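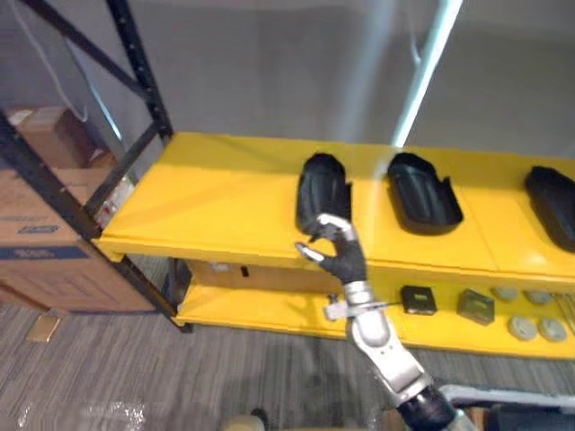 My dishwasher has been full of clean dishes for two days, so you can guess what mood I was in when I drove out to the Vrettos open day in Skorbridge. I wanted to know one thing: can any of these machines put stuff away yet? Not dance, not wave at kids, just pick up an object and set it down where it belongs. I ended up spending most of my visit in front of a bright yellow shelf with black molded plastic parts laid in a row on top, watching a silver-and-white arm with a black hand work up to pinching one of them. It's more gripping than it sounds (sorry). There's a little gap between the finger and the thumb, and everybody around me sort of leaned in waiting for it to close.

The open day was on 10 February 2024, and the lot was already packed when I got there. I'd signed up back in September, forgotten all about it, and then got a reminder the night before. They hand you a paper badge and a cup of very weak coffee and put you in a group of 12. Our guide was Annelies Leitner, who talks fast and walks faster, and who had clearly been asked "will it take my job" enough times that she answered it in the hallway before anybody could bring it up. Her answer was that she'd love for it to take the part of her job where she sorts trays.

The job they had set up was a shop-floor one: take molded parts off a shelf, turn them the right way around, hand them on. I do that kind of thing at home with Tupperware lids and never think about it. But stand there for a while and you start to see how much is going on. A part can be lying on its back or on its side. It's thin at the rim and fat in the middle. It's shiny, and shiny is bad news, because the cameras get a big white glare where the edge ought to be. Annelies said black plastic under ceiling lights is one of the worst things you can ask a robot to look at, and then somebody behind me said "so is my frying pan," and she said yes, exactly, same problem! 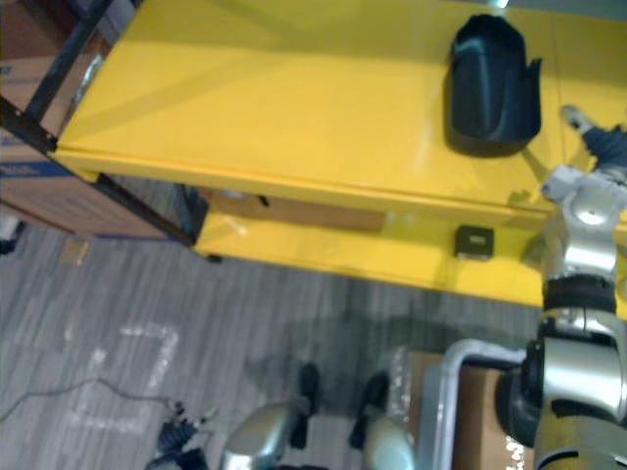
I asked how often it gets the part on the first try. She wouldn't give me one number, which I liked. On a good day with parts it has handled before, most of the time. With parts in a new position, a lot less. They had run over 100 tries the week before, she said, and the ones that went wrong mostly went wrong in the last half inch – the arm gets to the right place and then the fingers nudge the thing and it slides. I have done that with a bar of soap every morning of my life, so I felt for it.

Speed is the other thing. I timed one pick on my phone (yes, I was that person) and it took 7 seconds from the moment the arm started moving to the moment the part came up. I'd do it in one. But I'd also be bored by lunch, and I'd be checking my messages, and I'd want to sit down. Thaddäus Gruber, who runs the floor next door and came by to steal a cookie, told me he doesn't care about fast. He cares about three in the morning. If it's slow and steady while the building is dark, he's happy. If somebody has to come in and pick parts up off the carpet, he's not.

We got a half hour to wander after that. There was a demo of towel folding on a big screen, only a video, which I thought was a bit of a cheat. There was a table where you could try on a glove and drive a two-fingered gripper yourself. I was terrible! I got a foam block into a bowl on my fourth go and dropped it twice doing a victory lap. A kid next to me got it right away. Driving it yourself does more for your respect than any talk could, and I'd tell anyone who goes to head for that table first, before the line gets long.

The talk at the end was by Heidrun Thaler and ran over. Slides too small, good stories. She used to work on laundry machines and she said the home is harder than the factory because in the factory you can move the shelf. At home the shelf is where your grandmother put it, and there's a cat on it. Then she took questions from the floor and mine was the first one up.
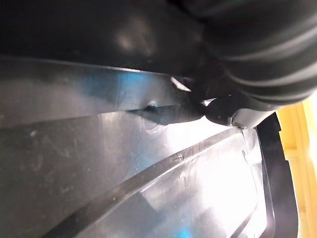
When will a robot be able to unload my dishwasher?

Slowly and with somebody watching, it can be done in a lab now with dishes it has practiced on. Heidrun's guess for an ordinary kitchen, with nobody standing by and at a price a family would pay, was many years off, and she said she'd be glad to be wrong.

I drove home by way of Isside, got a sandwich, sat in the car thinking about thumbs. If you're weighing up one of these things for a small shop, my two cents is to go and see it handle your own parts. Bring a bag of them. One man in our group had, and he got more out of the day than the rest of us put together. For the house, I'd hold off. I unloaded the dishwasher when I got in and it took me four minutes, including the one glass I had to wash again.

Parking is free but fill up on coffee before you go.

Comments

Theresia Fankhauser
I was in the afternoon group and we got a different talk, all about safety fences. Wish I'd had yours. The glove table was closed by then too :(

Wen-hsiung Wan
We pack small plastic parts and glare is our headache as well, even for the plain old camera that only checks labels. Did they say anything about trying softer lighting? That fixed half of ours.

Theresia Fankhauser
@Wen-hsiung somebody asked that in our group. They said they want it to cope with normal lights, so they leave them alone.

dot_in_the_valley
Four minutes?? You must have a small dishwasher.

Recent posts
The Sadotard kitchen fair, and why I left with a mop
Robot vacuums and long hair: an update
A morning at the Isside sorting depot
What I'd pay someone to fold fitted sheets

Home | Visits | Gadgets | About | Contact | Older posts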